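綿混の薄手ニットを洗うと裾が波打つ 脱水と干し方の見直し
カテゴリ:洗濯・衣類の手入れ

投稿者:Delyth Lewis

綿60%、アクリル40%の薄手カットソーを数枚持っています。洗濯を繰り返すうちに、裾と脇線が波打つようになりました。身幅は変わらず、着丈だけが伸びています。

現在の条件は次のとおりです。
洗濯機:Gastisの縦型、標準コース
脱水:6分、回転数は最大で毎分1,000回
洗剤:中性の液体、柔軟剤なし
干し方:細いハンガーに掛けて室内干し

洗濯表示は液温30℃以下の弱い処理、つり干しです。脱水時間と干し方のどちらを先に変えるべきでしょうか。すでに波打った裾を戻す方法があれば、それも知りたいです。アイロンはスチーム付きを使っています。

回答 2件

Régis Chevalier

先に脱水を変えてください。標準コースは表示の「弱い処理」に合っていません。弱水流のコースに切り替え、洗濯ネットに一枚ずつ畳んで入れ、脱水は2分までにします。

着丈だけが伸びるのは、水を含んだ生地の自重が縦方向にかかるためです。編地は織物より荷重で変形しやすく、細いハンガーでは肩の二点に力が集まります。表示がつり干しでも、脱水を短くすれば残る水分は増えるので、最初は平干しネットに置き、滴が落ちなくなってから厚みのあるハンガーに移すほうが安全です。

裾の修正は次の手順で行います。
1. 裏返して台に広げ、脇線をまっすぐに合わせる。
2. アイロンを生地から浮かせ、裾に沿ってスチームだけを当てる。
3. 波の山を手のひらで縦方向に寄せ、引っ張らずに押さえる。
4. 完全に冷めるまで動かさない。

アクリルは熱で伸びるので、アイロンの重さをかけて滑らせるのは避けてください。4の途中で持ち上げると形が崩れます。一度で戻らなければ日を改めて繰り返します。縫い糸が伸びきって波打っている場合は、スチームでは直りません。裾をほどいて縫い直すことになります。

縁を整えるときは生地の中央を引かず、端だけを軽くつまんで位置を直します。
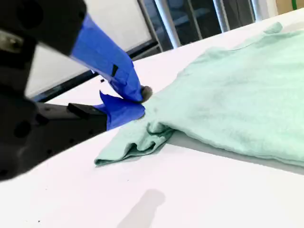
Yanからは、縫い糸の状態を先に見たほうが早いという指摘がありました。裾を裏返して軽く横に広げ、縫い目が生地より先に突っ張るなら糸の縮み、縫い目が余って浮くなら糸か生地の伸びだそうです。前者はスチームの効果が薄いとのことなので、手順の前に確認してください。

Rurkow

うちは全部平干しです。ハンガーをやめたら伸びなくなりました。脱水は4分のままで変えていません。柔軟剤は入れても入れなくても差が出ませんでした。

Delyth Lewis(質問者の追記)

弱水流、脱水2分、平干しで次の洗濯から試します。裾を横に広げたところ、二枚は縫い目が浮き、一枚は突っ張っていました。突っ張る一枚は縫い直しに出します。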